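Vilora Community Boards > Home & Care > Hair and Scalp
Thread: Hard water film and slow drying, what fixed it for you?

stallgate_m
Joined November 2024

Moved to a house on well water and my hair has been a mess ever since. It feels coated at the ends, takes forever to dry, and tangles at the nape by midday. The test strip from the hardware store puts hardness in the top band. There is no softener in the house and the landlord won't put one in.

Hair is medium thickness, past the shoulders, never colored. I wash every other day with an ordinary shampoo and a heavy conditioner. Before I spend money on a shower filter I would like to know whether they do anything for hardness. The boxes are vague about it.

kettlescale
Most shower filters don't touch hardness. The common cartridges are carbon or a metal media and they are meant for chlorine. You are on a well, so unless somebody is dosing it you may not have chlorine in there at all. Calcium and magnesium pass straight through. To remove those you need ion exchange, and a cartridge small enough to hang off a shower arm gets used up quickly on water like yours.

Use a chelating shampoo. Look for EDTA or a phytate on the label. Once every 2 weeks is enough to start. Leave it on for 4 minutes, rinse well, then condition as normal.

ombre_lot
I disagree on the filter. I have the Sololura inline one and my hair felt different within a few washes.

kettlescale
What did your hardness strip read before and after the filter?

ombre_lot
Didn't test. I went by feel.

kettlescale
Then you don't know that hardness changed. If you're on city water the filter may have taken out chlorine, and that can change how hair feels. It's a fair reason to own one. It doesn't help the person who asked.

ombre_lot
I am on city water, so fine. I still think "don't bother" is too strong for something that has a return window.

plainrinse
Check for iron too. Well water often carries it, and the symptoms overlap with what you describe: coated feel, dullness, sometimes an orange tint on light hair or on the grout. A hardness strip won't show it. The county lab here does a basic mineral panel by mail.

On cheap fixes, I do a last rinse with distilled water and a little citric acid. I fill a 1000 ml bottle and add just enough acid to bring it down to pH 4 on a strip. Pour it through the lengths, leave it briefly, and rinse with plain distilled if your scalp is sensitive. Keep it out of your eyes.

stallgate_m
No orange on the grout, but there's a faint brown line in the toilet tank. I'll send a sample in. Does the acid rinse replace the chelating shampoo or go with it?

plainrinse
With it, in my case. The shampoo takes off what has built up and the rinse slows down the next layer. I wouldn't do both on the same day.

dry_bulb
The drying time is a separate problem and I think it's being blamed on the water. A heavy conditioner on every wash will hold moisture in the lengths whatever your water is. Cut the amount in half and keep it below the ears. Squeeze with a cotton T-shirt before you reach for a dryer.

Midday tangles at the nape are mostly friction from a collar or scarf, and detangling needs to start from the ends each time. A solid paddle traps air against wet hair, so I went over to the vented kind for blow-drying. Mine is pink plastic, nested oval rings with a crossbar through them, and you can see the rows of thin metal bristles from the back. Those open gaps also make it easy to pull shed hair out, and I wash it in the sink with a drop of shampoo whenever the bristles look dusty.
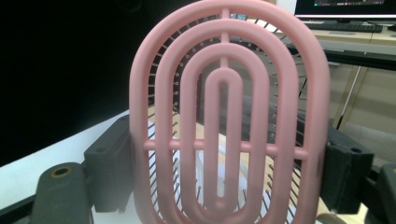
kettlescale
No argument on the conditioner. I'd keep metal bristles away from soaking wet hair, though. Hair stretches more when wet and it breaks more easily under load. Wide-tooth comb first, brush once it's mostly dry.

dry_bulb
Agreed, I comb first. The brush comes out when it's damp.

sunporch
Does everyone here own a pH strip? I switched to a clarifying shampoo from the drugstore, the Sun one in the yellow bottle, and stopped thinking about it.

kettlescale
Clarifying and chelating aren't the same thing. Clarifying takes off product residue. Some bottles do both, so read the ingredients.

sunporch
It has EDTA near the end of the list.

kettlescale
It's near the end of most lists, as a preservative aid. At that level it won't do much to scale on hair.

stallgate_m
Panel came back. Hardness is as high as the strip said, and iron is over the 200 ppb mark the lab flags. I've done one round of chelating shampoo and cut the conditioner back. Ends feel less coated. Drying time is shorter, though I changed both things in the same week, so I can't say which one did it.

plainrinse
Ask the landlord about the iron. A sediment and iron filter at the pressure tank costs less than a softener, and it protects his water heater. Mine paid for one on that argument.

ombre_lot
Would the iron filter change the hardness reading at all?

plainrinse
No. Separate stage.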